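Section 7. Comparing Grippers on the Molelska Bench

Use this procedure when you change fingers or want to compare two grippers on the same arm. Run the full set with one gripper before you mount the next. Results from a mixed set can't be entered in the Rakusbridge log.

7.1 Before you start

1. Power down the arm and mount the gripper. Tighten the bolts in a cross pattern.
2. Check that the gripper cable has slack at every wrist angle.
3. Load the profile for that gripper. The Prerkden parallel jaw uses profile 25.
4. Home the arm, then open and close the jaws three times with nothing between them.

CAUTION: Keep hands outside the acrylic walls whenever the arm is enabled.
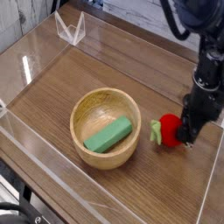 7.2 Soft object test

1. Set the closing force to the lowest value in the profile.
2. Start the pick routine and let it run without touching the speed slider.
3. If the object slips, raise the force by one step and run the pick again. Write down both values.
4. Stop at force value 192. Higher settings leave marks on plush and foam.

Note: Kurniawati Pillai keeps the master list of force values. Send her any change before you save over a profile.

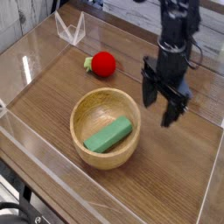
Approach height matters more with soft objects than with blocks. A jaw that comes in too low can push a round object across the table before the fingers close. Start each approach with the jaws open and clear of the tabletop, and leave room between the object and any container. With the red toy lying on the table outside the bowl and the green block inside it, the arm has to work around the bowl rim, so check the path at low speed first.

7.3 Checking finger alignment

1. Jog the gripper down over the object and stop before closing.
2. Look from the side camera. The object should sit between the two finger paths.
3. If it doesn't, correct the wrist offset and save it under a new name.

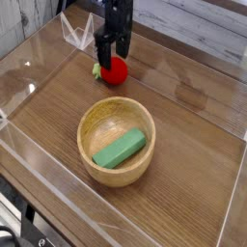 Figure 7-3. Jaws open at the red toy, before closing.

4. Close the jaws, lift, and hold for 25 seconds.
5. Enter the result on the comparison sheet.

If the controller shows error 437, release the jaws by hand control and go back to step 4 of section 7.1.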